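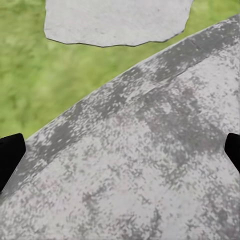 Melstead Path and Paving Survey

README for the second release of the survey table
Last updated Mar 3, 2025

Contents of this folder

paths.csv - one row per surveyed section of path
materials.csv - lookup table for the surface codes
notes.txt - free-text remarks typed up from the field sheets
changes.txt - corrections made after the first release

What the data covers

The survey records the condition of public footpaths in Melstead, from the Gilchrist Road end of town to the old mill pond. It covers park paths, alleys, church walks and the short cuts between housing blocks. It does not cover sidewalks along main roads, which the town inspects on its own schedule and keeps in a different system.

There are 700 sections in the table. A section is a stretch of path with the same surface and the same width from end to end. Where the surface changes, a new section begins, even if the change is only a few steps long. Paths with many repairs are therefore split into many short rows, and a row count says little about how much path there is. Use the length_m column for that.

How it was collected

Sections were walked in August by two surveyors working from printed maps. Each section was scored on the spot and the sheet was signed. Inger Bech wrote the scoring guide and walked the north half. Rochelle Pirihi walked the south half and typed up all of the sheets.

Both surveyors scored the same 15 sections at the start so the scores could be compared. They disagreed on four of them, all natural stone, and the wording for score 3 was changed before the rest of the work began. The 15 sections appear once each in paths.csv, with the agreed score.

Columns in paths.csv

section_id: text, the letter N or S followed by a number. Numbers are not in walking order.
path_name: the name used locally. Blank if there is none.
surface: a code from materials.csv.
length_m: length in meters, measured by wheel.
width_cm: narrowest width in centimeters.
condition: whole number from 1 to 5, see below.
trip_edge: yes or no. Yes means at least one raised edge of 2 cm or more.
drainage: good, slow, standing, or unknown.
edge_growth: none, light or heavy. Grass or moss growing over the side of the path.
surveyor: IB or RP.

Condition scores

1 - sound, no action needed
2 - light wear, surface still even
3 - chipped or cracked, still firm underfoot
4 - loose, rocking or sunken in places
5 - broken up or missing

A score is given for the worst part of the section, provided that part is longer than one stride. Stains, lichen and uneven color do not affect the score. Several residents asked about this for the stone walks near Pledine Court, where the slabs are blotchy but sound.

Surface codes

ST natural stone, CO concrete, AS asphalt, BR brick, GR gravel, EA bare earth, MX mixed. MX is used only where materials are laid in a pattern. A patch of concrete in a stone path is its own section.

Known problems

The drainage column is weak. Most of the north half was walked in dry weather, and "unknown" was used freely. Please don't compare north and south on this column.

Widths in the Zelora estate were taken from fence to fence on the first day and include the verge. The affected rows are marked in notes.txt and may be up to 40 cm too wide.

Section S118 was fenced off and has no scores. It is kept in the table so the numbering holds.

Two paths share the name Back Walk. Join on section_id, never on path_name.

Changes since the first release

Fixed surface codes for the brick alleys behind the market, which had been entered as CO.
Split N042 into two sections after a second visit.
Removed the column for lighting. It was filled in for too few rows to be useful.

File format

All tables are UTF-8, comma separated, with a header row. Missing values are empty cells. Decimals use a point.

Use and credit

The tables may be copied, changed and shared for any purpose. Please credit the Melstead Path and Paving Survey and say which release you used. The scores were made by eye and are not a safety inspection.

Corrections can be sent to Rochelle Pirihi. Give the section_id and the column, and say when you last walked the path.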